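Stovier Label Text Collection: README

Maintained by Yasaman Ghorbani. Last edited March 26, 2018. Read the part on date formats before you load anything.

What this is

A table of 1658 short texts copied by hand from the packaging of small household goods: vitamins, cough drops, hand cream, batteries, earphones, lip balm. One row per panel of text. Each row has the text as printed, a guess at the language, the kind of product, and the initials of whoever typed it in.

People keep citing this collection as a record of what packaging says. I wish they wouldn't. It is a record of what was in the kitchens and desk drawers of a few people who knew each other. Anyone using it to make claims about an industry, or about "consumers," should go collect something better.

Where the texts came from

Tahmineh Dehghan typed most of the rows. Alvar Torvik did the batteries and the electronics. Valdis Bite checked 200 rows against the packages, and the other rows have not been checked by a second person at all. The earlier release notes described the whole table as "verified." I have removed that word.

There was also an attempt to pull text with a scanning program called Fletik. It read curved labels badly and made up words where the print was small. Those rows are gone from the main table and sit in old_scans.csv, in case someone wants to study the mistakes. Please don't merge them back in.

Files

labels.csv: the main table
panels.csv: which rows belong to the same package
old_scans.csv: see the warning above
codes.txt: short codes for product kinds
changes.txt: incomplete before September

Columns in labels.csv

row_id: a whole number. Gaps are normal.
text: as printed, line breaks replaced with a slash.
lang: our guess. Several texts mix two languages and we kept only the first.
kind: see codes.txt. The code "misc" was used far too freely.
claim: yes or no. Does the text promise something the buyer can't check at home?
typed_by: initials.

About the claim column

This is the one everybody asks for and the one I trust least. Mahsa Naseri and Tahmineh marked the same batch separately and disagreed on 52 rows. Most of the fights were over words like "gentle," "natural" and "long-lasting." Is "gentle" a promise? Mahsa said yes every time. Tahmineh said it depended on the product. No written rule was ever agreed on, and the final table simply keeps Mahsa's marks. If you train a classifier on this column, you are training it to agree with Mahsa.

A student report based on the Zekereck sample reached a very high score on claim. I asked to see the split and found panels from the same package on both sides of it. Use panels.csv to keep them together. The score will drop, and it should.

Date formats

Expiration dates were typed as printed, so day and month come in either order and sometimes the day is missing. Do not let your spreadsheet "fix" them. Sirko's import tool changes them without asking, and I have not found a setting that stops it.

Small print

Tiny type is underrepresented. People got tired and skipped it, or wrote "[more]" and moved on. That matters a good deal, as the small print is where warnings and ingredient lists tend to be. A search for "[more]" finds some of the skipped text. Plain omissions leave no trace, and we have no way to know how many there are. 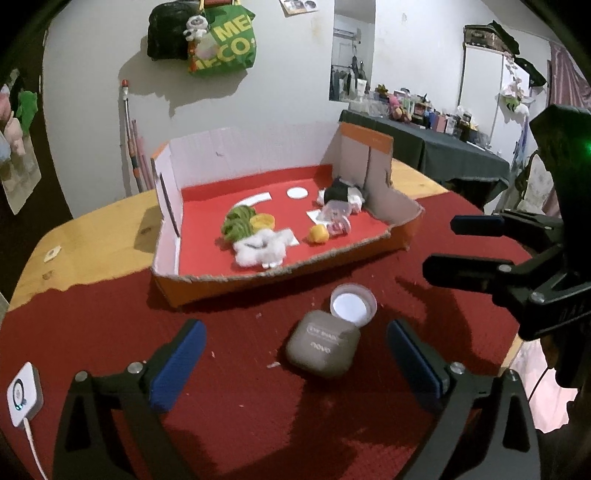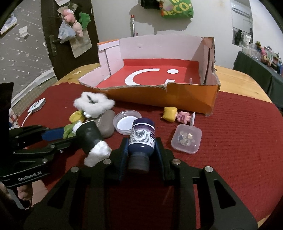 First, an earbud case with a few small white letters on it; second, a bottle label with rows of tiny print.

Vol. 2

Loading

The files are UTF-8 with commas between fields and double quotes around text. Older copies used semicolons. If your row total doesn't match the one at the top, you probably have an older copy, so throw it out and start again.

Terms

Free to use for study and teaching. The words on the packages belong to whoever wrote them, and we make no promise about your right to republish them in bulk.

Known problems, not fixed

Accents are missing from many of Alvar's early rows.
"Misc" needs to be split up.
The lang guesses for very short texts are close to worthless.
Some hand creams are filed under medicine, and I can't tell if that was on purpose.

Send corrections to Yasaman with the row_id and a clear photo of the package. Corrections from memory will not be entered.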